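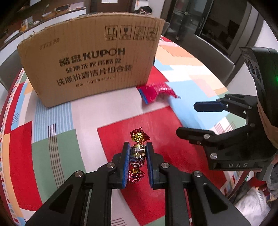 Ridier Langlois Tablecloth Press, reviewed after a long summer of ironing

I sew patchwork, I have sewn patchwork for most of my adult life, and for nearly all of that time I have hated pressing. Piecing is a joy and quilting is a joy, and between them sits the ironing board, which wobbles and is too narrow and always has a cat on the wide end. So when my friend Séverine Renaud moved to a smaller apartment and offered me first refusal on her tabletop press, I drove over that same evening.

It's the Langlois, made by Ridier, and it is the older model with the dial. If you have never used a flat press, picture a big waffle iron with no waffle pattern. You lay your fabric on the padded bed, pull down the handle, wait, lift. The bed on mine is 29 inches wide, wide enough for two of my usual blocks side by side with room to fuss with the edges.

And I love it! I want to get that out early so nobody thinks the grumbling further down is the main event.

Seams first. I press mine open, which half of my guild considers a moral failing, and with a hand iron that means going down every seam with the tip and then again flat. On the Langlois I finger-press the seams open, lay the block face down, and bring the lid over. Four seconds on medium cotton does it. The points come out sharp and the block comes out square, and I can't tell you how much difference that second part makes once you start joining rows. A hand iron pushes. Even when you're careful and only lift and set, you drag a little at the end, and on bias edges that little drag turns into a wavy border three weeks later. The press only goes down.

My test project was a big table cover in scraps, every color I owned, 1,541 pieces by the time the last corner went in. (I keep a tally on the back of an envelope for every project. It's the only record-keeping I'm any good at.) I did the first third with my iron before the press came home with me and the rest on the Langlois, so I had a fair comparison under my own hands. The pressed rows went together with hardly any easing. The ironed rows I had to pin like a hem on a wedding dress.

Steam is where it gets patchier. There is a tank, and it works, but it spits for the first minute or so and I have two pale rings on a yellow print to show for it. Now I leave the tank dry and use a spray bottle, one light mist over the whole bed. Stefaniia Kravets, who teaches the evening class I go to, dampens a piece of old muslin and lays that over the block, and having tried both ways I think hers is better for darks. It stops the shine you can get on navy and black.

A few things I'd want to know before buying one.

It's heavy. I can carry it from the closet to the table if I've had breakfast, but I wouldn't want to do it daily, and mine has now simply moved in on the sewing room counter.

The handle is stiff when cold and gets easier as it warms up. Small hands may want to stand up to use it. I do.

The dial markings rub off. Séverine had put a dot of nail polish at the cotton setting and I've added one for linen.

You can't press a finished quilt top in one go, obviously. You feed it through in sections, and you need a chair or a second table behind to catch the weight, or the whole thing slides off the back and takes your neat seams with it. I used a kitchen chair and it was fine.

The pad cover is a wear item. Séverine's was scorched in one corner, so I ordered a replacement, and it fits well and has a drawstring that stays tied.

I also borrowed a Sono from a woman in class for a couple of weekends to see what the lighter presses are like. It heats faster and it's a pleasure to move around, but the lid flexes in the middle and my block centers came out puffier than the edges. For shirts and pillowcases I'd be very happy with it. For patchwork I want the weight.

Price is tricky, as mine came secondhand. The going rate for a clean used Langlois where I live was $410 in October, which is a lot of fat quarters. If you piece one baby quilt a year I'd say buy a good iron and a wool mat and be content. If you're making bed-size tops or you have sore wrists, I'd start watching the listings. My right wrist used to ache after an afternoon of pressing and I got through the last eleven rows of the table cover without noticing it.

Next up is a log cabin in blues, and I've already cut the strips. I'll add a note here on how the press handles flannel backing once I get that far.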